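4. Who Gets the Blame for the Bus

4.1 Responsibility and its owners

Voters are supposed to punish governments for bad results. The theory asks only that they notice the results, dislike them, and know whose results they are. The first two conditions gave us no trouble at all. In the Nondside panel, 3052 residents were asked whether local bus service had become worse, and few needed the question repeated. The third condition is the subject of this section.

Formally, buses in Nondside belong to the regional transit board. The board is appointed by the county, paid for by the state, and housed in a building owned by the city, which puts the mayor's name on a plaque in the lobby. When asked who was in charge, respondents named the mayor most often, then the governor, then "all of them," an answer we had not offered and had to add to the codebook. The board itself came well behind. One of its members, when interviewed, also named the mayor.

Hofstetter and Wan call this the nearest-face rule: blame goes to the official a voter can most easily picture. We find the rule useful with one change. In Dratness, where the mayor has held office long enough to be treated as part of the street furniture, blame skipped over her and landed on a first-term council member, Bradley Haworth, who had voted against the new timetable and said so at length. Haworth was the easiest official to picture because he had mailed his picture to every household. He lost in November.
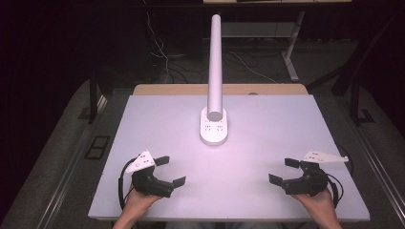 Approval ratings for the Dratness mayor hardly moved in the same period. We had expected at least a dip during the weeks when the number nine bus stopped running after dark, and we spent some time checking the data for a coding error that would have restored our faith in theory. There was none. Her standing was like the tall tube in Figure 2: straight up, rounded off at the top, and seated in a base wide enough that the eye goes to the pole and forgets what it stands in. The base, in her case, is a block of older homeowners who vote in every local election and don't ride the bus. Remove them from the sample and her approval looks a good deal more like everyone else's.

This raises a point that studies of local blame tend to pass over quickly. The people who suffer from a failed service and the people who vote on it overlap less than one would like. Of the 3052 residents in the first wave, 1754 answered the second, and those who stayed were older, better housed, and more certain of their opinions. They were also less likely to have waited for a bus. Their views on buses were nonetheless firm, and several ran past the space provided.

4.2 What the parties made of it

Neither party in Nondside campaigned on transit as such. The challengers spoke of "accountability," a word that tested well and committed them to nothing. The incumbents spoke of "partnership," meaning that someone else had done it. Dvorak's account of the Asier water dispute describes the same pair of words in use there, on the same sides, until the Asier council changed hands and the two parties swapped vocabularies. 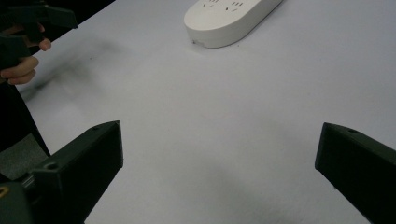
The swap is worth a closer look, as it gives us the nearest thing to a test. If voters were listening to the content of the messages, a party that took up its opponent's language should have paid something for it. In Asier it paid nothing. Supporters of each party went on finding their own side's word persuasive, whichever word it happened to be that year. Mladenović, who read the campaign leaflets more patiently than we could have, reports that one was reprinted by the other side with a different logo and the comma errors left in.

We coded 98 leaflets from Nondside and Dratness for any statement that assigned the transit problem to a named body. Most assigned it to "the system." A few blamed the state. One blamed cyclists. The board, which had drawn up the timetable, approved it, and published it on its own website under its own seal, appeared in so few leaflets that we dropped the category from the main models and report it only in the appendix, where it may feel at home.

4.3 Follow-up interviews

To find out how people reasoned, we held 50 longer interviews after the vote, most of them at kitchen tables and one in a parked car. They complicate the picture. Many respondents knew perfectly well that the mayor did not run the buses. They blamed her anyway, on the ground that she should have made a fuss. A retired dispatcher in Lill put it this way: "I know it isn't her job. I want to see her mad about it." On this view the offense lies in being calm, and a politician can be guilty of it with no powers whatsoever.
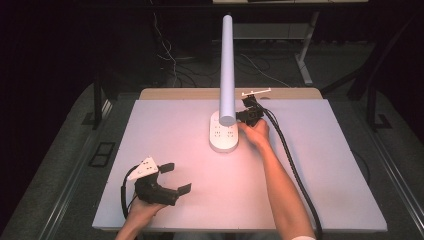 Fuss, then, has to enter the model, and it is awkward to measure. Officials in all the towns we studied were quick to be seen near a problem, and voters gave them credit for being near it. Whether nearness amounts to doing something is harder to say from any one observation. In Figure 4 the black gripper in the right hand is close to the lower part of the tube, and the tube is upright; a campaign manager would have no trouble writing the rest, and neither would the opponent's. Our survey waves have the same weakness. Each one catches the mayor at the depot, or on the radio, or behind a podium at seven in the morning, and leaves the reader to decide what the buses did next.

We therefore treat visible effort and service quality as separate variables, and enter them separately in the models below. The first is scored from local press coverage, counting an official as active if he or she is quoted complaining about the service in two or more articles in a month. By this measure Haworth was the most active official in the study. His result suggests that voters reward a fuss up to some point and then begin to wonder who is making all the noise. We could not locate that point with the data at hand, and Haworth, when we wrote to ask his opinion, sent us a leaflet.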